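# Computer Refurbishment Gallery

*Updated Tuesday, January 23, 2024*

The Civik Equipment Reuse Program receives retired desktop computers from offices, libraries, and schools in Clevville and Triltville. Machines that can be returned to service are repaired and placed with residents. The remainder are taken apart so that their components may be used as spares or sent for recycling. During the past program year, 2,550 pounds of equipment passed through the Clevville workroom, including 158 complete desktop towers.

Visitors are welcome to use the picture for classroom or civic purposes, provided that the program is credited.

## Inside the Tower

Towers are opened on their sides. Once the side panel is off, the main assemblies can be reached from above, and parts held by clips or latches can be released without turning the case again. Hard drives are logged by serial number and kept separate from all other parts until their data has been erased.

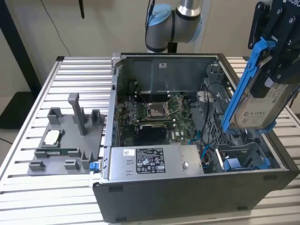 *Desktop tower with the side panel removed. The hard drive, in its blue plastic carrier, is held at upper right; the silver power supply lies across the front of the case.*

The color blue recurs at several points in this tower, including the latch at the left end of the power supply and the clip in the drive bay. The green motherboard toward the back has a square processor socket with a metal retention lever. The black heatsink block below the socket carries the DELL name in small white letters.

## Parts and Their Destinations

**Hard drives.** Drives are erased and tested before reuse. Those that fail either step are shredded by the program's recycling contractor, Santoro, and a certificate is returned to the donor.

**Power supplies.** Each unit is tested under load for 40 minutes. Power supplies are never opened in the workroom.

**Drive carriers and brackets.** Plastic carriers are stored by size in the Triltville annex. They are frequently missing from donated machines, and the program asks that donors leave them in place.

**Cases.** Empty cases are held for up to 6 weeks. Any that have not been matched to a rebuild in that time are released as scrap metal.

## Donations

Desktop computers are accepted at the Clevville workroom during regular business hours. Monitors and printers are accepted only at the July collection. Organizations with more than ten machines should arrange a delivery time in advance and include an inventory list with the shipment.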